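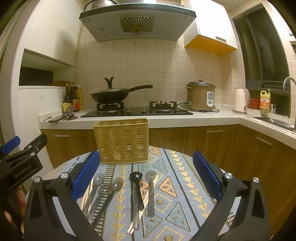
4.2 Where the evening light went

We had expected, when we first sat down with the Darton kit and its little roof panel, that most of the stored energy would be used on the porch. That is where people told us they wanted light, and it is where the earlier work on small household solar kits has usually looked. So it was a pleasant surprise, and a lesson to us as planners of surveys, to find the kitchen doing so much of the work in the diaries that our 40 households kept for us.

Readers will remember from Section 3 that every home received one panel, one battery and two lamps on long cords, and that people were free to hang the lamps wherever they liked. They could also move them as often as they liked, and many did. We asked only that they write down, each evening, which room each lamp was in when it was switched on and whether it had been carried anywhere else before bed. The diaries ran for 56 nights, starting in August, and we are still grateful for how patiently they were filled in. A few were kept by children, whose handwriting was often the clearest of all.

In most homes one lamp settled over or near the kitchen table within the first week and stayed there. The second lamp traveled. It went to the porch while there was still some warmth in the air, to the shed when something had to be found, and to the bedroom late in the evening. We came to call these the "resting" lamp and the "walking" lamp, and the names have stuck well enough that we use them through the rest of this paper.

The resting lamp matters more for battery sizing than its quiet life would suggest. It was switched on earlier than the walking lamp and left on longer, often through cooking, eating, dishes and homework without a break. The walking lamp was bright but brief. A designer who listens only to what people say they want (a good strong light by the front steps, nearly always) will build for short bursts of high output, and the battery will then be asked to do something rather different every evening of the year.

We should say a word about brightness at the table, as it caused more discussion among us than anything else in the study. The lamps have three settings, and we had supposed that people would choose the highest one for eating and the lowest for sitting around afterward. The diaries show no such tidy habit. Many households chose the middle setting on the first evening and never touched the switch again. Others went up and down the range from night to night, and when we asked them about it they talked about the weather, or about guests, or said they had never thought about it at all.

The surface under the lamp plays some part in this. A pale cloth sends a fair amount of light back up into the faces of the people around it, while dark bare wood swallows it. Figure 2 shows a patterned cloth on a round table, pale blue with rows of triangles in gold, orange and white. We did not measure the reflectance of tabletops, and we would gladly do so another time, with a proper meter and a good deal more patience. For now we can only report that people who covered the table with something light tended to be content with the middle setting, and that this is a loose pattern in a modest number of homes.

Figure 2. Cutlery on a patterned tablecloth, with the kitchen counter behind.

The cords deserve a paragraph of their own. Our partners at Dreltance, who put the kits together, had chosen a cord length that seemed generous on the workbench, and in a small house with the battery by the back door it was. In larger homes it was not long enough to reach the middle of the kitchen, and people solved this in the way people do, by moving the battery. Once the battery had been brought indoors, the panel lead had to follow it through a window or under a door, and several households then found that the window would no longer close all the way. We had not foreseen this, though Jaanus Lill had raised a similar worry during the pilot in Husar, and we wish we had listened to him sooner!

Moving the battery also changed how often it was looked at. The charge indicator is a small row of lights on the front of the case, and where the battery sat near the back door it was mostly ignored until a lamp went dim. In kitchens it was checked in passing, and the diaries from those homes have more remarks in the margins about how much charge was left. Some families began to ration the walking lamp on cloudy days without any prompting from us. We find this encouraging - a simple indicator in a room where people spend time may do as much good as a larger panel, and it costs a great deal less. We would not want to press the point too far, all the same, given that the households that moved their batteries may simply have been the ones most interested in the kit to begin with.

There was some difference between the valley homes and those up at Duleck, where the evenings close in early behind the ridge. The Duleck households switched on the resting lamp sooner and used the porch less, and they were also the most likely to ask us for a third lamp. In the valley the walking lamp had a longer season outdoors, and the requests we heard there were mainly for a hook or bracket that would hold it steady in the wind. Both requests have been passed along to Dreltance. The effect of the ridge on charging, as opposed to use, is taken up in Section 4.3 together with the panel readings.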